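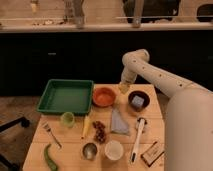

What I learned from mixing the table

July 20, 2018

For some weeks I was stuck with my grasping results, and I want to write down what helped before I forget the details. Maybe it saves time for another person who works alone on this kind of problem.

My first training set had 900 attempts, and all of them were made with one object on the table at a time. The arm learned this quickly. Then I put a fork next to a cup and a bowl, and the success rate fell so much that I first suspected the calibration. I checked it two times. The calibration was fine.

So in July I started again with crowded tables. I put many kinds of things together: bowls, a tray, a cup, a folded cloth, a long green chili pepper, a brush with a white handle. I do not arrange them nicely. A bowl may have a small cube inside, and then the arm must decide if it takes the cube or the rim of the bowl.

The second set has 2,000 attempts. I labeled every one as success or failure, and also wrote which object was touched first. This last label was the idea of a colleague at Nenix, and I resisted it because it is boring work. But with it I could see that many of my "failures" were good grasps of the wrong object. The network knew how to close the fingers. It did not know where one thing ends and the next one begins.

After this I changed the loss, so that a correct grasp on a neighbor object is punished less than an empty one. Training took 17 hours on my machine. On 18 table layouts which the network never saw before, it was clearly better than the old version, especially with bowls.

Cloth is still bad. The predicted grasp point moves a lot between two runs, even when I touch nothing. Thin flat things like forks are in the middle: the point is right, but the height is often a little too high.

The code is in the Pranitz folder, in the same place as before. I still have to clean the part that reads the labels, and next I will try a second view for the cloth.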